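Matonau Hand-Held Gripper Kit

Product page – last updated 2023-12-18

I built the first Matonau because I wanted examples of table clearing and couldn't get enough time on a real arm. You hold it, you do the chore, and the recording goes straight into your training set. That's still pretty much the whole product! It has grown a better grip and a proper case along the way, but if you used an early one you'll feel right at home.

What you get in the case: the gripper itself with two black fingers, a spare pair of finger pads, the camera mount, a charging cable, two hex keys (you will lose one) and a card with the calibration pattern on it. The camera is sold separately, as lots of you already have one you like.

I get asked all the time what to record first. My answer is dishes on a tray. A bowl, a saucer, a spoon, a tray with a raised lip, and you've got more trouble than you'd think. Pick the bowl up with the spoon in it, then without. Put the saucer down flat. Turn the tray a little between takes, and start from a different side of the table now and then.

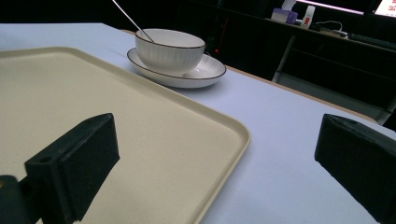
Go slower than feels natural, especially in the last bit before the fingers close. My early takes were way too quick and the model learned to lunge at things. Lizelle Shabalala, who tests every batch before it ships, does a full stop just short of the rim and then closes, and her takes train better than mine (I've stopped arguing). Start each take with the fingers wide open, too. Keep the fumbled ones in their own folder, they're handy later.

How many takes do you need? For one chore on one table I'd plan on 200. My own saucer set has 188 in it after I threw out the bad ones, and that was enough for a policy I was happy to show people. If you want it to work in somebody else's kitchen, change the table and the lighting well before you start piling on more takes of the same thing.

Software: recordings come off as plain video plus a file of finger widths and poses. The Gritatard importer reads them directly, and there's an export for Pavliuk if your lab is set up that way. Both are included, no license key. You'll need to run calibration again any time you take the camera off its mount – please don't skip it, most of the support mail I get ends there.

A charge lasts roughly 11 hours of stop-and-start recording. Pads wear at the tips first and swap out with the smaller hex key.

Kits are sold through Movesus, and the next batch ships in January. Spare pads are in stock now, in pairs only. If you're ordering for a class, write to me before you check out and I'll sort out a bundle.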